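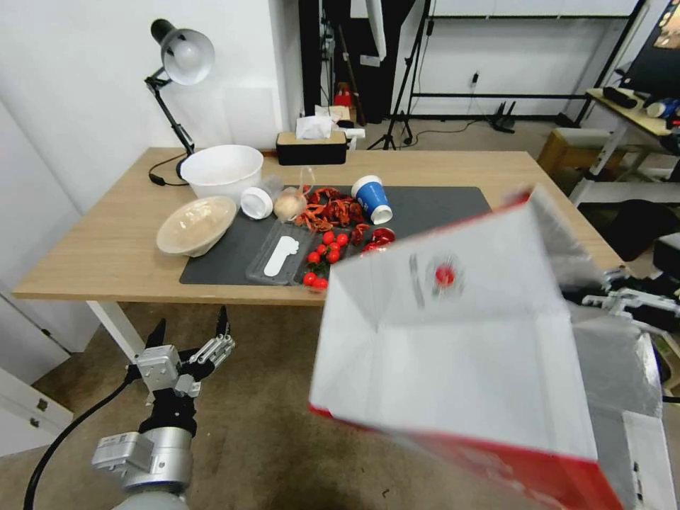 Mansa Sowah

Sorry all, typing this between shifts so will be short. Answering Kwesi on the tomatoes for the November supper.

> Kwesi Kyei wrote:
> Otine want 740 for the hall and the produce together, and that
> does not include delivery. Are we still saying 68 people? And can
> somebody tell me if the cherry tomatoes are coming from Frimpong
> or from the Odell plots, I have two different notes.

Still 68, yes. Might lose a couple but cook for 68.

Tomatoes – Frimpong. Odell plots are finished for the year, blight got in at the far end and then the rain. Frimpong can do 15 trays, small reds only, no yellow. They keep fine on the counter for a few days, please don't put them in the fridge, last year they went mealy and the salad was sad.

740 is too much. Rosteo quoted me 500 for the hall alone, kitchen included, but we'd have to be out by 10 pm and do our own chairs. With Frimpong's price on top we still come in under Otine. I'd go with Rosteo unless someone has a strong feeling. Need to tell them soon tho.

Kwesi can you ring Otine and say no nicely? We may want them in spring.

Also still need – big pots, two if poss. Someone to do the rice. Olive oil, the cheap one is fine for roasting. And whoever has teh long serving spoons from last time, bring them back please.

Back online after 9.

Mansa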